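Stop Re-Zeroing the Hand Every Morning
Sawsan Karaki
28 Jun 2025

Our written procedure for the two-arm cell at Drusstead says that each finger joint is to be re-zeroed at the start of every shift. I think the step should be removed. It takes 4 minutes per hand, it hides wear, and it was copied from the manual of a gripper we no longer own.

The old Filley gripper had a belt drive. Belts stretch, the jaw position drifted overnight, and a daily zero was the correct answer. The hands we run now are tendon driven with an encoder at each joint. When a tendon goes slack the encoder still reads the joint correctly. What changes is the lag between motor and joint, and a zeroing routine does not measure lag. It drives the finger to its hard stop, writes the offset, and reports a pass.

I went through the service log for the right hand. It holds 106 zeroing entries, all passes. In the same period the hand had 2 tendons replaced, and neither fault was flagged by the routine. Both were found by an operator who noticed that the index finger was closing late on the tray edge.

Driving to the hard stop also has a cost. Antunes, who supply the finger modules, would like the stops treated as a limit and kept out of routine use. Their service sheet calls for a tendon check at 2,000 cycles and says nothing at all about a daily zero. 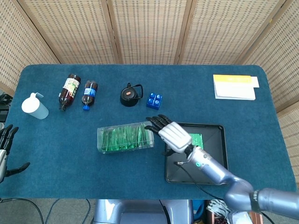 What I would do in its place is a lag check. Command each finger through half its travel at low speed, log motor angle and joint angle together, and compare the gap with the value recorded when the tendon was last tensioned. If the gap has grown past the limit, re-tension. If it has not, leave the hand alone. Fonotard, the controller package we use, already records both signals, so the work is a short script and a place to keep the reference values.

The cable deserves more attention than the zero does. A hand cable that drags over the edge of a table will pull on its connector at the far end of reach, and an intermittent connector looks very much like a bad encoder in the log. Check the strain relief and move the arm slowly to full extension while watching for dropped readings.

The usual objection is that a daily zero does no harm and gives the operator a known starting point. I have answered the first part. As for the second, an offset that gets rewritten every morning is a poor reference. Almost all of the drift history we would need to plan a tendon change has been overwritten by the step meant to protect us.

Zero the hand after a module swap, after a collision, or when the encoder battery has been disconnected. I will put the revised sheet up for comment in July, with the lag limits left blank until we have a month of readings from both hands.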